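## Revenue-based loans for small firms: reading the Cudimdale terms

I spent part of May comparing ways for a very small company to borrow without giving up shares. Most of what I read was marketing copy, so this post sticks to the arithmetic and to the clauses that change it. The product I looked at in most detail is the one offered by Cudimdale, which lends against future sales and takes a fixed share of monthly takings until a set total has been paid back.

The idea is simple. There is no interest rate in the contract. There is an advance, a multiple, and a percentage. You receive the advance, you owe the advance times the multiple, and you hand over the percentage of turnover each month until the debt is cleared. If sales fall, the payment falls with them. If sales rise, you finish sooner.

That last point is where the cost hides. The total owed is fixed, so finishing sooner means paying the same fee for a shorter period, and the yearly rate goes up. A firm that does well pays the most expensive money. I don't think this is unfair, as the lender carries the risk at the other end, but it should be worked out before signing. A spreadsheet with one row per month is enough. Put in the advance as a positive figure, the payments as negative ones, and let the built-in rate function do the rest. Run it for a poor year, a flat year and a good year. My three results were far enough apart that I stopped quoting a single rate for the loan.

The second thing to check is what counts as turnover. The Cudimdale draft uses money received, including VAT. For a firm that is VAT-registered, this means the percentage is also charged on tax that will be passed on to HMRC. On a thin margin the difference matters. The Trurkolley agreement, which I read for comparison, uses invoiced sales net of VAT. That is kinder on tax but harsher on timing: you pay the share when the invoice is raised, and your customer may take two months to settle it.
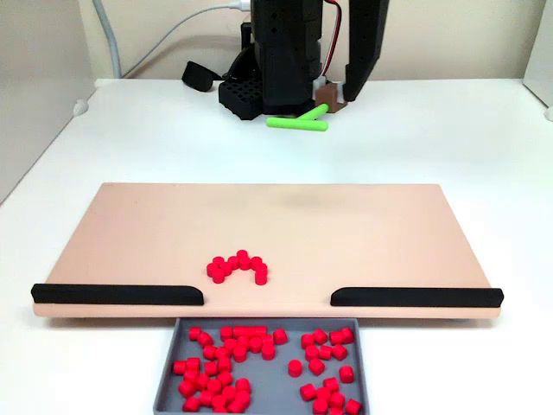 *Bench with the salmon-pink board and the grey tray.*

Then there are the minimum payments. Both contracts have a floor. In the Trurkolley one it is £548 a month, after an opening period of two months in which no floor applies. Once there is a floor, the loan is only partly linked to sales. Below a certain turnover it behaves like an ordinary term loan with a high fee. The turnover at which this happens is easily found by dividing the floor by the percentage. If your worst month in the last year was under that figure, treat the floor as the real payment and plan cash around it.

Fees come next. Cudimdale charges £2,075 for arrangement and takes it out of the advance. The multiple is applied to the full advance and not to what arrives in the account. In the spreadsheet, the first row must therefore show the net amount. Leaving this out was my own error in the first version, and it made the offer look a good deal cheaper than it was.

Security was harder to compare. Cudimdale wants a debenture over the company's assets – a fixed and floating charge, registered at Companies House in the usual way. Trurkolley asks for a personal guarantee from each director, with a cap. A debenture may block later borrowing, as the next lender will want to know where it stands in the queue. A guarantee leaves the company's assets free but follows you home. If you have an asset finance deal already in place, read its terms before agreeing to either one. Ours had a clause requiring written consent to any new charge, and I had forgotten it was there.

I also priced a plain bank loan from Marsden. It was cheaper in every case I ran, but it wanted two years of filed accounts, and we don't have those yet.

Cash-flow figures came from Notum, exported as CSV. The export puts refunds in the same column as sales with the sign reversed, so a simple sum is right for the year but the monthly rows can mislead. Sort by refund date, move each one back to the month of the original sale, and check that the yearly total still agrees. I will put up the spreadsheet once I have taken our own numbers out of it.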